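Course materials > Robot Learning > Handouts

Handout 5: Choosing between camera views in imitation learning

Updated 2018-01-24

In the last handout we treated the observation as one vector and did not ask where it comes from. Today we open this vector. Our robot in the Hindbridge project has a camera at the head and a camera at each wrist, and the question is how a learned policy should use them together. Please read the section on behavior cloning again before you continue, because I use the same symbols.

1. The problem

Let o_h be the head image and o_w the wrist image at time t. The simple method is to encode both, put the two codes side by side, and give the result to the policy network. This works well on the training data. On new data it often fails in a particular manner: the policy has learned to depend on one view nearly completely, and when that view becomes uninformative, the action becomes wrong as well, even if the second view contains everything necessary.

The wrist view is especially sensitive to this. It moves with the arm, so the background turns and shifts with every joint motion. A large part of the pixels can belong to the room: cabinets, floor, railing. The network does not know in advance that these pixels have no relation to the task. If in the demonstrations a certain background always appears together with a certain action, the network will use the background.

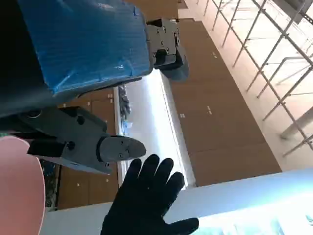 A student objected at this point that the background should be helpful, since from the position of the cabinets one can estimate the pose of the wrist. The objection is correct, and I want to answer it with care. The background does carry pose information. But we already have the joint encoders, and these give the pose with much better precision. So what we gain from the background is small, and what we lose is the possibility to move the robot to another room. Keep this in mind for exercise (b).

2. View dropout

The method which we study is called view dropout. During training, for each sample, we replace the code of one view with a learned constant vector. The probability p_h is for the head and p_w for the wrist. We never drop both in the same sample. At test time no view is dropped.

The loss does not change. It is still the squared error between the predicted action and the demonstrated action. Only the input is changed, and for this reason the method can be added to almost any existing training code.

Some points where students make mistakes:

- The constant vector must be learned. If you use zeros, the network can have trouble at the beginning, because zero may be a normal value of the code.
- Dropout is applied on the whole code of one view. Dropping single elements of the code is ordinary dropout and does not solve our problem.
- When you work with sequences, decide once per sequence which view is dropped. If you decide again in each frame, the recurrent part simply remembers the view from one frame before.

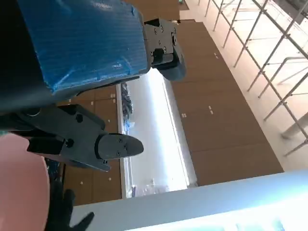
Fig. 2. Wrist view with the gripper fingers open.

3. Data

All recordings were aligned with the Lelter tool at 15 frames per second. Older recordings, made before July, have a different clock and should not be mixed with these. After alignment we have 3080 segments. From them, 691 are kept for testing, and the rest is for training and validation. Please split by recording session. If you split by segment, two neighboring segments of the same session may fall on different sides, and the test error will look better than it is.

The two arms carry different end effectors, therefore the left wrist and the right wrist do not share an encoder. In the first version of Sultana, our reference policy, they did share one. The features became a compromise between two quite different images: in one of them the nearest thing is a gripper finger, and in the other it is the hand itself.

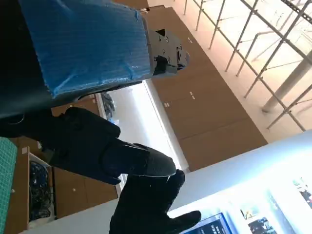
We separated the encoders and kept all other settings equal. The validation error decreased for both arms. The cost is a larger model, and for short training sets this may be a disadvantage, so do not take it as a general rule.

4. What we observed

We trained each variant with 5 random seeds. I summarize only the direction of the results here; the full tables are in the Vureck report on the course page.

Without view dropout, covering the wrist image at test time made the policy nearly useless. With view dropout, the policy continued to reach for the object, with less accurate final approach. This is what we would expect: the head view is sufficient for the coarse part of the motion and the wrist view is needed close to contact.

The opposite case was more surprising for me. When we covered the head image, the policy with dropout still completed many of the short motions, but it chose the wrong object more frequently when several objects were on the table.

Motion blur must be considered as a separate case. A fast arm is blurred in the head image while the table and the bowl remain sharp. The average image quality then seems good, and a simple quality score over the full image will not detect the problem.

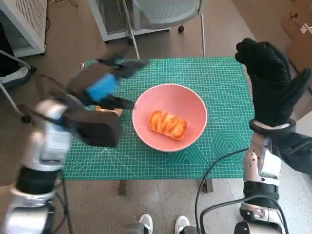 For this reason we tried also a gate, a small network that looks at both codes and gives a weight to each. The gate was trained together with the policy. On our test segments it was slightly better than view dropout alone, but the difference between seeds was larger than the difference between methods. I would not claim an improvement from this.

5. Exercises

(a) Write the expected loss under view dropout as a sum of three terms. Which term is identical to the loss without dropout?

(b) Suppose the joint encoders have a constant unknown offset. Does the background in the wrist image become useful now? Explain with the notation from section 1.

(c) Take p_h = 0 and let p_w go toward 1. Which policy do you obtain at the limit, and what happens with the wrist encoder?

(d) Propose a quality score which is calculated only near the end effector. Which information do you need from the robot to calculate it?

Bring (b) in written form. For (d) a sketch is enough.

Related handouts
Handout 3: Behavior cloning and its errors
Handout 4: State, observation, and what we leave out
Handout 6: Recurrent policies
Using Lelter to align recordings
Sultana: notes on the reference policy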